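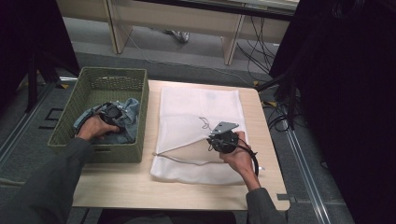

4. Collecting demonstrations with the hand-held rig

Figure 3. One instant from a sorting demonstration, from the demonstrator's viewpoint. The left hand is in the woven basket and the right hand is over the mesh laundry bag, each holding a black cylindrical device with a metal bracket.

4.1 Task and setting

All the demonstrations used in this paper come from a laundry sorting task. The demonstrator stands at a small table with a basket on one side and a mesh bag on the other (Figure 3), and has to move cloth items from one to the other, or fold them where they lie. We chose laundry because soft items give our earlier pipeline, Pester, the most trouble. Pester was written for boxes and bottles. It assumes that an object keeps its outline between one camera image and the next, and a shirt does not.

The table is deliberately small. In early trials on a wide bench, people spread their work out and often reached past the edge of the head camera's view. On the small table both hands stay in view for most of an episode. We did not tell the demonstrators to keep their hands in view, as this made them move stiffly in the pilot.

The room was not cleared or redecorated for recording. Desks, stands, cables and floor tape stayed where they were, and the background therefore changes a little between sessions. We consider this useful for training, although it makes the segmentation step in Section 5 slower.

4.2 The hand units

Each demonstrator works with two hand units, one per hand. We call the pair Jekora. A unit reports its position and orientation, and a squeeze signal that we map to gripper opening. The units hold no model of the task and give no feedback to the wearer. Everything they measure is written to disk with a time stamp and aligned with the head camera afterwards.

Alignment is done by a tap. At the start of each episode the demonstrator brings the two units together once, which shows up as a sharp peak in both motion signals and can be found in the video by eye. We tried to find the tap in the video automatically, but the detector was confused by sleeves and by pale cloth, and we went back to marking it by hand. A second tap at the end of the episode lets us check for clock drift. Where the two taps disagreed by more than 4 camera images we dropped the episode.

Cable routing took more effort than expected. A cable that hangs freely from the hand can catch on the rim of the basket, and one that is tied to the arm pulls the unit backwards when the elbow straightens. We settled on a coiled cable with enough slack to cross the table. It still touches the cloth now and then. We left these episodes in the set, as a robot arm with a cable of its own will meet the same problem.

4.3 Recording procedure

A session lasted long enough to collect a block of episodes with one arrangement of basket and bag. Between episodes an assistant reset the cloth by dropping it into the basket from above the rim. It was not arranged by hand. The starting shape of the cloth is therefore different every time, and we did not try to describe or label it.

The bag was laid flat with its drawstring open. In half of the blocks it was on the right and in the other half on the left. Demonstrators were told which item to move and where, and nothing else. They could use either hand, change hands partway through, or use one hand to hold the basket steady while the other lifted the cloth out. Most people began to do this last thing by themselves within the first few episodes.

Episodes were stopped after 300 seconds if the task was not finished. Unfinished episodes were kept and marked as such, but they are not used for training in this paper.

4.4 What was kept

After removing episodes with failed alignment, lost tracking or an early stop, 528 episodes remained. These came from 11 demonstrators, none of whom had used the units before. Lost tracking was the most common reason for removal. It happened mainly when a unit went deep into the basket, where the sides hide it from the fixed tracking cameras and only the head camera can still see part of it.

We looked at this failure closely, since reaching into a container is the part of the task we care about most. Removing every such episode would have left a set in which people pick only from the top of the pile. We therefore filled short gaps in the track by fitting a smooth path between the last good reading and the next one, and compared the result with the hand position estimated from the head camera. If the two agreed, the episode stayed. If they did not, or if the hand could not be seen either, it was removed.

The lattice along the rim of the basket caused a separate problem. The depth estimate near the holes is noisy, and points seen through them are sometimes assigned to the basket and sometimes to the cloth. We mask a narrow band along the rim before training. The mesh bag behaves in a similar way, but masking it would remove the target, so we use colour alone for that part of the image.

4.5 Comparison with direct teleoperation

For comparison we recorded a smaller set on the same table with Pacheco, the two-arm teleoperation station used in our previous work. The operator sees the table on a screen and moves the arms with a pair of handles. The task, the basket and the bag were the same.

Episodes recorded with Jekora were shorter and had fewer long pauses. Operators at the Pacheco station often stopped above the basket to judge depth before lowering the gripper. With the hand units people reached straight in, usually with the fingers already partly closed. The paths are also less tidy. Demonstrators using the hand units corrected a poor grasp by shuffling the cloth inside the basket, while operators tended to lift, look and start again.

Neither set is better for every purpose. The teleoperated paths can be replayed on the arms without change. The hand-held paths cannot, as some of them pass through positions that our arms reach only with the elbow against the table. We filter these out with a simple reach test, and the rest are passed to the Skalident retargeting step described in Section 5.

4.6 Limits of the data

The set covers one type of task in one room. All demonstrators stood while working, and the height of the table was never changed. The cloth items were all small enough to be lifted clear of the basket with one hand, so the data say little about sheets or towels. The units also change how people grasp. With something solid in the palm it is hard to pinch a single layer of fabric, and several demonstrators said they took hold of more cloth than they would have with bare hands. We have not measured this effect. A lighter unit that leaves the fingertips free is being built, and we plan to repeat part of the recording with it.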